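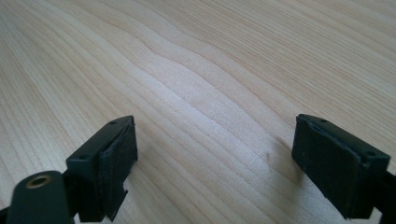
Open fingers over the bare table, from one of the gripper cameras.

2 min read

Hi! I'm Iñaki Lorente and this is the README for Lorero, the glove-handling part of our Skomport demonstrations. If you came for the training code, it lives in the Hinojosa repo. This one is only data and notes.

What's in it: 153 demonstrations in the train folder, recorded by hand with a gripper on each hand (no robot arm needed, which makes the whole thing a lot faster). Every episode has a head view plus the gripper views, and I keep them all under one episode number so you don't have to match them up yourself.

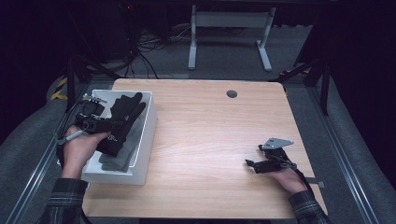 Head view: left gripper over the white box with the black glove in it, right gripper waiting off to the side.

I let the two hands do different jobs - so please don't throw away the stretches where one side just hovers. Our first loader trimmed those and the policy got really twitchy! Idle is a label here, and it's stored per hand in hands.json.

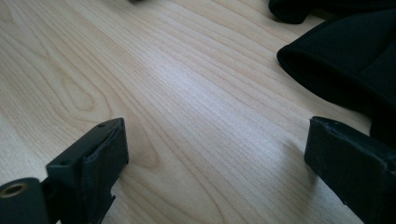

Gripper width is saved in meters, and poses are relative to the first step of the episode. Images are stored as they came off the cameras, so do your own resizing. Oh, and episode 133 has a clock jump in the right-hand stream. I left it in the folder but it's on the skip list, and the Jestetti loader reads that list by default.

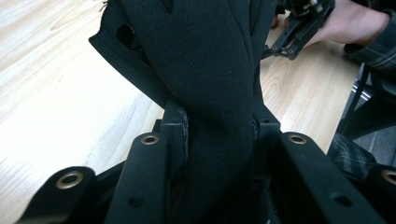
Gripper view with black fabric pinched between the fingers, second gripper at upper right.

Soft stuff is the hard part. Dark cloth against dark fingers gives segmentation a rough time, so if you have a mask model that copes with it, I'd love to hear from you (open an issue, I do read them).

Still to do: upload the July batch, and fix the timestamps in 133 if I ever get a free afternoon.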